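Jul 31, 2023 – Jendano greenhouse, notebook 5

Ammonia is at zero this morning and nitrite is nearly there too. I'm so pleased with this! The new biofilter on the Odeo tank has been dragging its feet since we started it up, and I had begun to think I'd killed the culture with the tap water. Checked the test twice with fresh tubes and got the same color both times. Nitrate is climbing the way it should, so the second group of bacteria has woken up.

Khadija Belkadi seeded the filter with a bag of old media from the Samir tank, and I think that's what did it. We squeezed the brown muck straight into the inflow (disgusting, wonderful smell, like a forest floor) and left the bag hanging by the pump. Next time I want to do this on the first day and skip the waiting.

pH has slipped to 6.6. Fine for the plants, a little low for the bacteria, so I put a small scoop of potassium carbonate in a bucket of tank water and poured it in slowly at the far end from the fish. Will test again tonight before adding any more. Please don't add any in between, whoever is on the evening round.

Bell siphon on bed two is behaving at last. It was dribbling at the top of the fill and never kicking over, so the roots sat in water. I cut the standpipe down by a finger's width and opened the drain end a little, and now it fires with a proper gulp – I stood there and watched it go through the whole cycle more times than I needed to. Fill to drain is 14 minutes. Bed one is slower, but the gravel there is finer and I want to leave it alone until the basil is out. 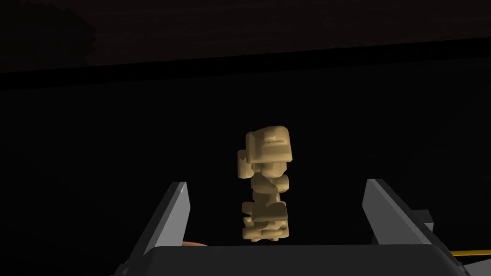 Lumpy tan piece between the gripper fingers, render.

Lettuce on the rafts: 298 of the 300 plugs from the last sowing have taken. Best tray run we've had! The two blanks are both in the corner under the vent, where the plugs dry out first. Roots are white and long on everything I lifted, with no slime. The leaves on the older heads are a bit yellow between the veins, young leaves worst, so I'm calling it iron. Added the chelated stuff and the water has gone the color of weak tea, as usual.

Fish are eating hard. Tilapia in the Odeo tank cleaned up the morning feed in almost 5 minutes, and I'm holding the ration where it is until nitrite reads zero too. The Samir tank can go back to full feed. One fish in there has a torn tail fin but is swimming well and comes up with the others.

The Trutix air pump is rattling again. I tightened the feet and put a folded towel under it, which helped for the morning. The diaphragm was last changed in March, so it could be that, or a screw inside. There's a spare kit on the shelf over the sink.

To do:
– pH and nitrite, Odeo tank, tonight
– rinse the solids screen in tank water, never from the tap
– move the seedling trays out from under the vent
– ask Khadija if we can have a second bag of Samir media for the new bed
– order more nitrite reagent, the bottle is down to the last few drops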